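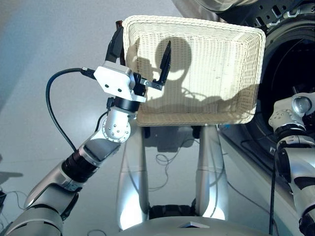 A white wicker basket, held upright with its open side facing forward.

How Does a Computer Shuffle Cards?

When you play a card game on a tablet or a phone, there are no real cards to mix. The cards still come out in a different order each game. Something inside the program has to do the shuffling.

What shuffling is for

Shuffling puts the cards in an order no player can guess. A fair shuffle gives every card the same chance of ending up in every place. The queen of hearts should be on top as often as the two of clubs.

With paper cards, people split the deck in two and let the halves fall together. One time is too few. After a single mix, many cards are still close to their old neighbors, so most players mix several times before they deal.

Giving each card a number

A computer doesn't see hearts and spades. It sees a list. A full deck is a list with 52 places, and each place holds one card.

Let's use a smaller deck. In the game Kerka there are only 30 cards. The program starts at place 30 and picks a number from 1 to 30. Say it picks 12. The card in place 12 and the card in place 30 trade places. Place 30 is now finished.

Next the program moves to place 29 and picks a number from 1 to 29. Those two cards trade. If it picks 29, that card stays where it is, and that is allowed. It keeps going down the list until it gets to place 1. Then the deck is shuffled. 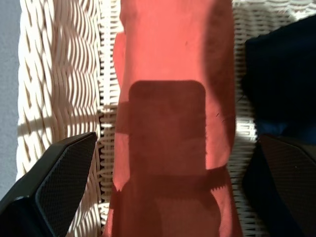
Random order often looks less even than people expect. If you ask a friend to draw dots "at random" on paper, the dots will usually be spaced out neatly. Real chance makes clumps and gaps. Look at the salmon-red cloth on the white wicker. It has a few small dark specks and stray fibers on it, and you would have a hard time finding a rule for where they are. A shuffled deck is like that too. Sometimes 3 hearts come up in a row, and the shuffle is still fair.

Where do the numbers come from?

Computers are very good at following rules, and that makes surprise a hard job for them. Most games use a kind of math recipe called a random number generator. The recipe needs a starting number, called a seed.

If the seed is 149, the recipe makes one long string of numbers. If the seed is 100, it makes a different string. Use 149 again and you get the first string back, exactly the same. That would be bad in a card game. Anyone who knew the seed and the recipe could work out every card.

So programs try to choose seeds that are hard to guess. Some use the exact time, down to a tiny part of a second. Games that need to be extra careful mix in other things, such as small changes in how the mouse moves.

Try it yourself

Take six cards and lay them in a row. Roll a die and trade card six with the card in the place you rolled. For card five, roll again, and if you get a six, roll until you don't. Keep going down to card two. Write down the order, then start over with the same row and see what you get.

Words to know

Deck: a full set of cards.
Random: happening by chance, so that you can't tell what comes next.
Seed: the number a random number generator starts from.

Written by Rocío Valdovinos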